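Lists | Archive by thread | Archive by date | Search | Subscribe

Filed under: Going Out / Nights & Venues / Rultden

Subject: Re: Where to take a group out in Rultden?
From: Chae-won Do
Date: May 7, 2026

Hi Corentin, hi all,

Corentin Langlois wrote:
> We'll be in Rultden for a long weekend, eight of us, a mix of ages
> (late twenties to early sixties). Most of us are gay, two are not, and
> one doesn't drink. We'd like a proper night out but also somewhere
> we can hear each other talk. Is the Cordier still going? The last
> time I was in town it had a piano and a very rude doorman.
> Also, is it worth going out to Drundomwood or is that all students now?

The Cordier is still going! The piano is too, though it has moved to the back room and gets used mainly for the early singalong, which starts at 8 and is done by ten or so. The rude doorman retired and the new one is lovely, which some of the regulars hold against him. For a group your size I'd write ahead and ask for the long table under the stairs. It's the one spot where you can talk at a normal volume once the place fills up, and the non-drinker in your party will do fine because they make a ginger and lime thing that I order even on nights when I'm drinking.

Now, Drundomwood. Yes, there are a lot more students, but I wouldn't skip it. Take the 15 bus from the station (the tram gets you there too, but it drops you at the bottom of the hill and the hill is no joke in going-out shoes). I'd do it in this order:

1. Anovon, for the early part of the evening. It's a bar at the front and a small dance floor behind a curtain, and Hugo Perrin plays there most weekends – a lot of old disco, some Italian stuff I can never name, and he takes requests if you ask before he gets going. Cover is 2 if you come before nine, and it goes up quite a bit afterward. Coats are extra. Bring cash for the coats, they've been promising a card reader since last October and I have yet to see it.

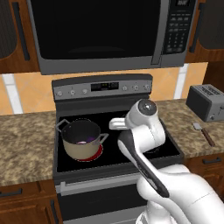

2. Food, and please don't leave it too late. Kitchens up there close early. The noodle counter across the street from Anovon serves until eleven, and there's a falafel window around the corner that goes on later but has nowhere to sit except a wall. Romain Bodin swears by the falafel. I'm a noodle person and we've agreed not to discuss it.

3. Back down the hill for the Cordier if you still have it in you, or stay put and do the drag bingo, if it's one of the nights they run it. Eugénie Le Goff hosts and she is very, very funny, but she will pick on a table of visitors, so seat your shy people on the inside! I won a lamp there last winter. It's a hideous lamp and I love it.

One thing I'd steer you away from is the big club by the river. It holds 556 people according to the sign in the entryway, and when it's half full it feels like a bus depot with lasers. If any of your younger ones insist, let them go on after and the rest of you can have a nightcap like civilized people.

Getting home: night buses run from the square, and taxis line up outside the theater. Don't try to get one on the hill, you'll stand there forever.

Which weekend are you coming, by the way? If it's the one with the street party then all of the above still holds, but the bus won't go up the hill and you'd want to write to the Cordier right away about the table. I'm around either way and happy to meet you for the first round.

Chae-won

Previous message | Next message | Reply to list

Contact the list owner | Posts copyright their authors | Back to top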